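Socks, Pairs and Pegs: A Small Study of Drying Laundry in Shared Flats
Project report, second-year Design for Everyday Living
Hilde Groen
7 February 2023

Why socks?

When our tutor asked us to choose a household chore and look at it properly, most of the group went for cooking or washing up. I went for socks, and I have not regretted it for a minute! Everybody wears them, everybody loses them, and the drying of them is squeezed in at the end of the laundry when all the good space on the rack has gone to jeans and towels. I live in a shared flat on the third floor of Abernathy House, where there is one clothes horse between all of us and no balcony, so I had plenty of reason to care about the answer.

My question was a simple one. Does the way you lay out and hang your socks change how much bother they are later, when you want to wear them? I looked at three parts of the job: sorting, hanging and putting away. I left out washing, as I wanted everyone to go on using whatever machine and powder they liked.

Background

There is a lot of advice about socks and much of it disagrees. My grandmother hangs hers by the toe so the peg mark doesn't show above the shoe. My flatmate hangs his by the cuff, on the grounds that the cuff is stretchy and can take it. Some people drape them over a radiator in a heap, and I was one of them until last autumn.

The hangers were the part that really got me interested. I'd always thought of a sock hanger as a round thing with pegs dangling off it, but they come as rectangles, fans, clouds, even an octopus. The shape matters more than I expected. A wavy outline gives you dips and bumps to steer by, so you can remember that the blue pair went by the second bump. A plain ring looks the same from every side, and once it has turned a little on its hook you have lost your place.

How I went about it

I kept a sock diary for my own washing and asked the rest of the flat to do the same. Each entry had the number of socks going in, how they were hung, and how many were still without a partner when they were put away. By the end of the diary period we had 112 entries, which is more writing about socks than I think any of us had planned.

Alongside the diary I worked out a layout for the sorting stage. In the first version you tipped the clean socks on to the bed and picked out pairs as you saw them. It worked, but you ended up bending over and turning the same grey sock over again and again. The second version used a long board laid across a table, with the socks put down flat in a row before any of them were hung. Partners go side by side and all the toes point the same way, towards the person hanging. The hanger goes above the board so that your hands only have to travel upwards.

I chose plain colours for the trial layout. Black socks would have been truer to life, but with strong colours you can tell from across the room whether a pair has been split up.
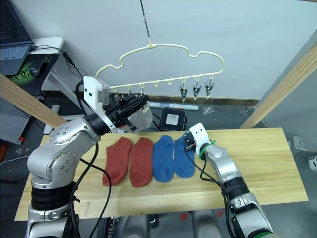
Figure 1. The board layout with two red socks and two blue ones, and the cloud-shaped hanger above.

I also tried the layout with patterned socks, school socks, thick walking socks and one very old pair of football socks that took up half the board by themselves. Long socks are the layout's weak point. They need either a deeper board or a fold at the ankle, and a folded sock is annoying to pick up cleanly by the cuff.

What I found

The biggest difference came from the sorting and hardly at all from the hanging. When socks were laid out in pairs first, they went up in pairs and came down in pairs. When they were hung straight from the basket, they were all over the place and had to be matched again afterwards. I know this sounds obvious written down. It did not feel obvious when I was doing it, because laying out feels like an extra job, and you only get the time back a day later when you are standing there with a drawer open.

Cuff or toe? Most of the flat settled on the cuff. It is the easiest bit to find with your fingers, and if the toes all point towards you on the board then the cuffs are all in a line at the back. The people who preferred the toe (there were 2 of them) said their socks kept a neater top edge, and I have to admit that theirs did look tidy in the drawer.

Hanging height caused more discussion than anything else. If the hanger is too high, you stretch for every peg and the whole thing swings. If it is too low, the socks at the front brush the board and get in the way of the ones you haven't hung yet. We ended up with a rule that the lowest sock should clear the board by the width of a hand. Nice and easy to check, no tape measure needed.

Swinging was a problem I hadn't seen coming. A hanger on a single hook turns whenever you clip something to one side of it. Working from the outside inwards, one sock on the left and then one on the right, helps a great deal. The trouble is that this pulls against keeping partners together! My compromise is to hang the first pair on one side and the next pair opposite it, so the hanger dips for a moment and then evens out.

Things that went wrong

I bought a cheap hanger, sold as the Gradex, and two of its pegs pinged off in the first week. I glued them back and they pinged off again. My replacement was better, but had such strong springs that my flatmate refused to use it. There must be a happy middle somewhere, and I would love to test more of them side by side.

The diary had holes in it too. People forgot to fill it in during exam week, and one page got washed. I have left those gaps as they are and not tried to guess what should have been there.

What I would do next

I would like to carry on with this in April, when the weather is better and I can compare indoor and outdoor drying. I'd also like to try the board with children, who might enjoy the matching and who have very small socks that never seem to stay on a peg. A board with shallow grooves, one for each sock, is already half drawn in my sketchbook under the working name Resard.

For anyone who wants to try the layout at home, a shelf or an ironing board does the job. Put partners side by side, toes towards you, and hang by the cuff one pair at a time. The flat is still doing it, and my flatmate has started laying out his gloves the same way.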